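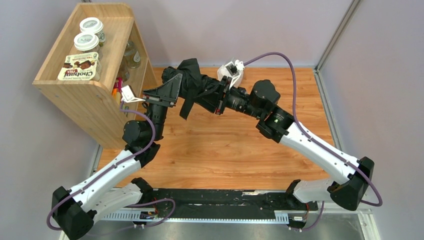 Does the Plancombe council have to hold a hearing before it cuts public comment? Under its own rules it only has to post the change 15 days ahead and take a vote.

On 4/14/18, Kendra Dufour wrote:

> I talked to the clerk and I feel a lot better about this. The new rule gives each speaker 2 minutes, and the whole comment period is capped at 30. They say it's a trial and they'll look at it again after the Demer Road vote. We turned in 188 signatures in March, so they know people are watching. I think we should thank them for listening and save our energy for the budget.

Kendra, I read the same draft and I don't feel better.

First, the word "trial" isn't in it. I looked twice. There's no end date and nothing that makes them bring it back. If the clerk says it's a trial, fine, then the clerk can get somebody to write that down. The Kennedy parking rule was going to be a trial too, and I still pay it.

Second, do the math on the cap. At the full time that's 15 speakers, and we had more than that signed up for Demer Road before the doors opened. Who picks which ones get to talk? The draft says "at the discretion of the chair." I'd like to hear what that means from the chair. 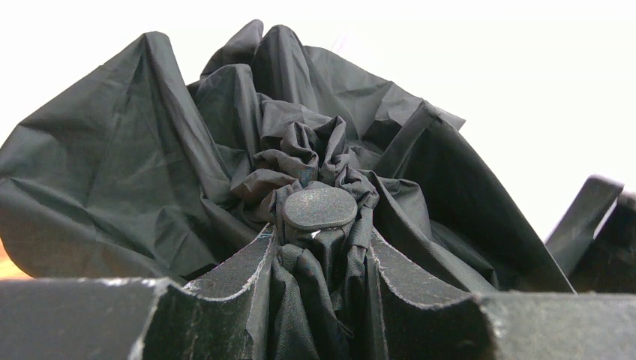
Black umbrella, canopy bunched up around the cap.

As for the signatures, the minutes say "petition received." They don't say what it asked for. Receiving a thing and listening to it are pretty far apart -- ask anybody who went to the Kinon meetings.

Maybe I'm wrong and this all gets fixed at second reading. I'd want to see these before I thank anyone:

- an end date in the text
- speakers called in sign-up order
- the petition wording attached to the minutes

If they'll do the first one I'll quiet down about the other two for a while. 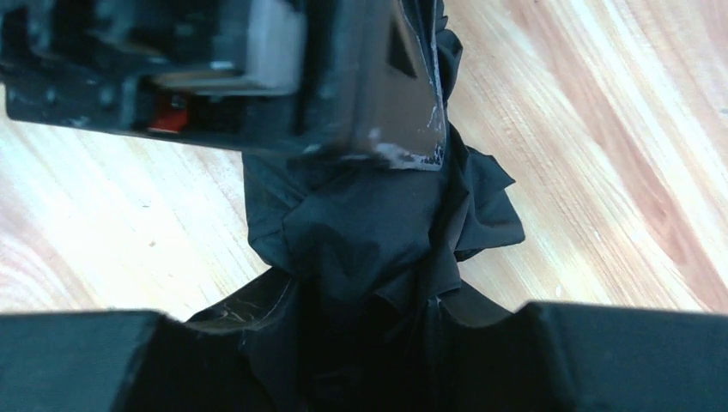 Crumpled black fabric, close up.

Can you forward whatever the clerk sent you, if any of it was in writing? I'll be at the next reading either way, and I've already put my name on the sheet.

Mackenzie Landry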